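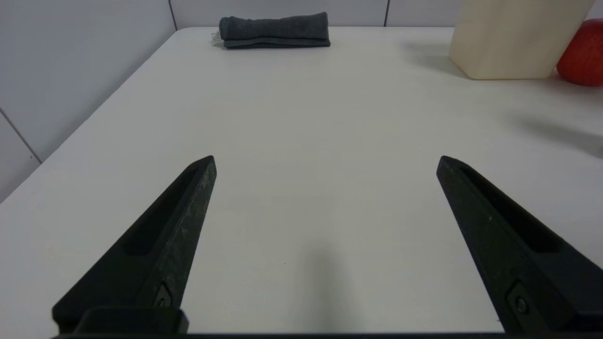 Keseck Opinion Research is hiring telephone interviewers for a survey of registered voters in Flurano County. The survey asks residents how they rate the work of the county council, which issues they want dealt with first, and whether they plan to vote in the next local election. Interviewers work from our office on Kindo Street, each at a plain white tabletop with a smooth surface, and are supplied with a computer, a headset and a notepad. You do not need to bring any equipment. The position is part time and temporary, with a chance of being called back for the second round of the survey in September.

What you will do
Call households from a list we provide and ask for the person named on it.
Read each question exactly as written, in the order it appears on the screen.
Record answers accurately, including "don't know" and refusals.
Set up callbacks when a person asks to be reached at another time.
Keep all answers and phone numbers confidential during and after your employment.

We need 500 completed interviews in this round. A full interview has 218 possible answer codes, but most people will only hear part of the questionnaire, depending on what they say early on. There is no selling and no fundraising. We do not work for candidates while a county survey is in the field.

What we are looking for
You must be at least 18 and able to read aloud in clear English for long stretches. You should be able to type while listening and stay polite with people who hang up or argue. Interviewers may not share their own political views on a call, even when asked directly. Anyone who is running for office in the county, or working on a campaign there, cannot be hired for this round.

Previous survey work is useful but not required. Speakers of a second language are encouraged to apply. Please tell us which language and how well you read it.

Hours and pay
Shifts are in the late afternoon and evening, with some weekend shifts. We ask for at least three shifts a week. Pay is hourly and does not depend on how many interviews you complete. Training is paid at the same rate and takes 8 hours, split over two sessions. Your first shift will be monitored by a supervisor, and some later calls will be monitored as well.

The phone room is run by Chiamaka Okeke. Sampling and questionnaire design are handled by Uchenna Nwosu, who also leads the second training session. There are seven openings.

How to apply
Send a one-page resume and a short note stating which evenings you can work. Put "Flurano interviewer" in the subject line or on the envelope. Applications can be emailed to the office or left at the front desk, attention Folasade Wike. The deadline is April 11, 2025. We will call applicants we want to speak with, and the first conversation will be by phone so we can hear how you sound on a line. Expect to read a short passage and a few sample questions.

Questions about accessibility or scheduling can go to Folasade Wike before you apply. Parking behind the building is free after 5 p.m.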